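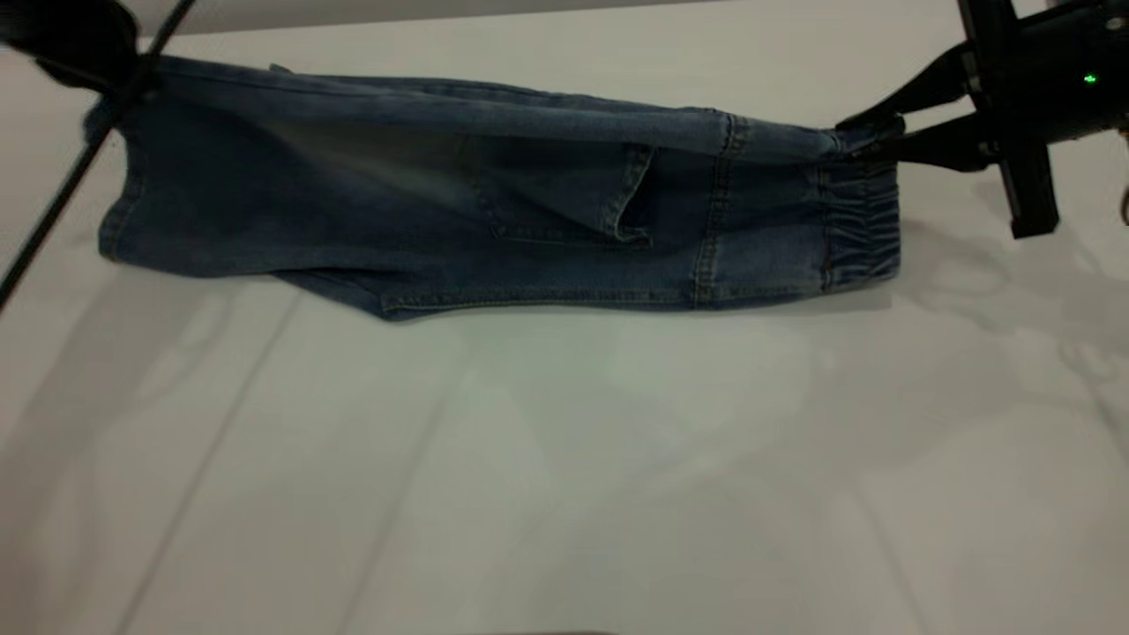

Damasceno sequel pushed back, new cover shown

Keltano readers will have to wait a bit longer. Publisher Gamex confirmed this morning that the second book in Hạnh Khương's fantasy series, set in the flooded city of Damasceno, won't make its September date. No new date given. "Early next year" is as far as they'd go.

The reason — rewrites. Khương turned in a draft of more than 500 pages over the summer and then asked for it back. The version going to print will be 360 pages, according to her editor, Shufen Lu.

"She cut a whole war," Lu said by phone. "I liked the war. But the book moves now."

First book, Keltano, came out to mixed reviews. Plenty of people loved the setting and the river priests, fewer liked the long council chapters in the middle. It did well enough in paperback for Gamex to sign her for 2 more, making it a set of three. The third has no title yet.

Gamex also put out the cover for the sequel, by Fabrice Leclerc, who did the last one. Dark green this time, a drowned bell tower, title in silver down the left side. Reaction on reader forums was mostly happy, with some grumbling that it won't match the first on a shelf. A matching reissue of book one is "being talked about," Lu said.

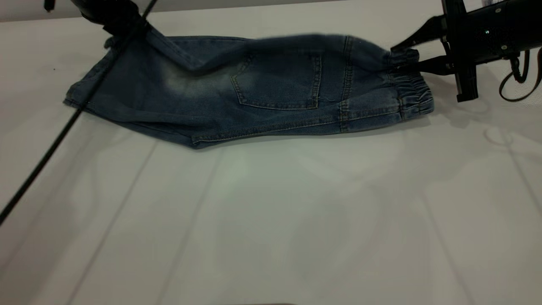

Preorders already placed will carry over, no need to do anything. Anyone who wants out can cancel thru the store they bought from until the new date is set.

Advance copies are another story. Uyên Quan, who runs the Akby book club, said her group was promised early copies and had built there fall schedule around them. They'll be reading a mystery instead. "We're not mad," she said. "Well, Cường is." That would be Cường Hà, who has reread Keltano 3 times and takes notes.

Khương hasn't commented on the delay. A sample chapter goes up on the Gamex site at noon, free, no sign-up.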